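Wukix Shared Kitchen Kit - progress report to the Bloxham fund
Jun 13, 2019
Grant period to date: spending, stock and open problems

You asked for a short account of where the kitchen kit stands. The short version is that we have bought most of what we said we would buy, and I am still not convinced that the list we started from was the right one.
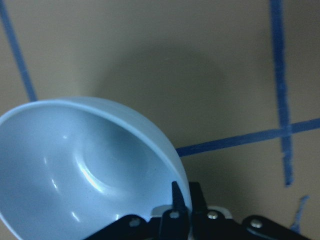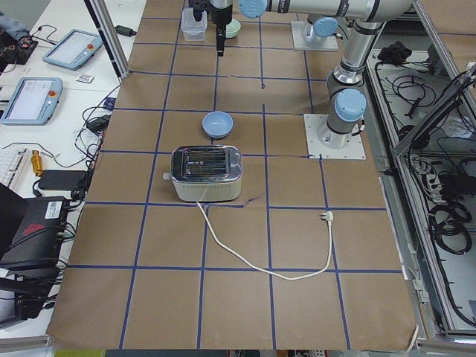

Kit pieces at the Astell room: the light blue bowl up close, and the table with the toaster and bowls on its taped paper.

Stock. The plan called for 364 pieces by September. We have 114 on the shelf and in the book. Most of the rest is on order from Clukico, whose delivery dates have moved twice. I would not plan anything around the third date until the boxes are in the building.

Bowls. The light blue plastic ones were the cheap option and they do the job so far. The supplier calls them unbreakable, a claim I would like to see hold for a full year of daily use before we repeat it to anybody. Small green bowls were added in April at the request of two borrowers. I approved them, but I doubt we needed a second kind.

Toasters. We budgeted for two-slice models and that is what we got, cream with a chrome top. They look nice. Chrome also shows every fingerprint, and the borrowers' survey had nothing in it about looks. My bigger worry is the cord. On an open table it takes up more room than the toaster does, and the loan sheet says nothing on where it should go. I have asked for a line to be added.

Lidded containers. Clear ones were picked so that people can see the contents without opening them. Fair enough. Lids go missing, though, and we have no spares in the budget.

Table layout. Brown paper and blue tape remain the cheapest way we have found to mark out a table. The paper wrinkles and the corners lift. The original proposal called this setup "durable" - I would take that word out. A printed mat was quoted at 3 times what we spend on paper in a quarter, and I can't recommend it yet.

What we need from you:
Permission to move the unspent shelving money to spare lids.
A decision on the second color of bowl before the next order goes in.
Agreement that the September total may be late. I would sooner report a lower number than count boxes still on a truck.

Receipts for the quarter are attached separately.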